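Subject: Re: [fluda-growers] Straw or no straw?
Date: March 2020

On the growers list, someone at the Saarela plots wrote:
> We mulched with straw in September and now the slugs
> have moved in and are raising families. Is it worth
> keeping any of it, or do we start over? Also, are
> Duvix plants as sweet as the catalog claims?

Keep the straw, pull it back from the crowns, and let the birds have a go at the tenants. I put down 27 bales at Celotberg one year and learned that slugs read a straw bed as a hotel with breakfast included.

As for Duvix, the catalog would call gravel sweet if it came in a six-pack. Mine were fine the first summer and watery the second, though I did water them like a man putting out a fire. Fluda fruits later and tastes better, and the runners will be in your neighbor's lawn by fall.

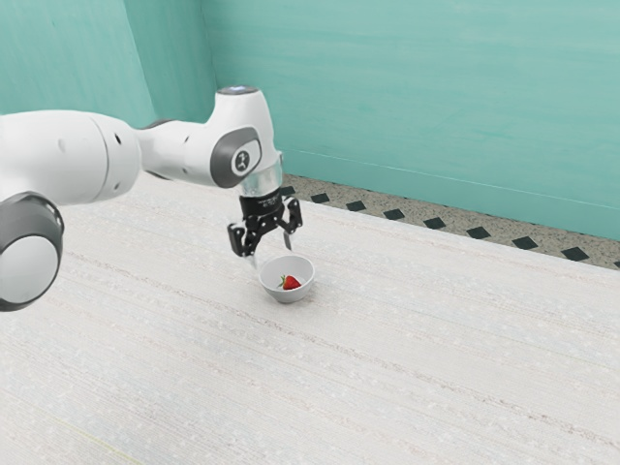
Render: Saarela web archive

Spacing is where most beds go wrong. A foot and a half between plants looks silly in spring - plant them that way anyway. I crammed mine in once and got gray mold on nearly everything, plus a lecture from my own family.

If you do start over, don't use the same bed. I have a few spare Fluda runners in pots, free to anyone who brings the pots back.

> Does anyone still have the netting?

It's in my shed, under the other netting.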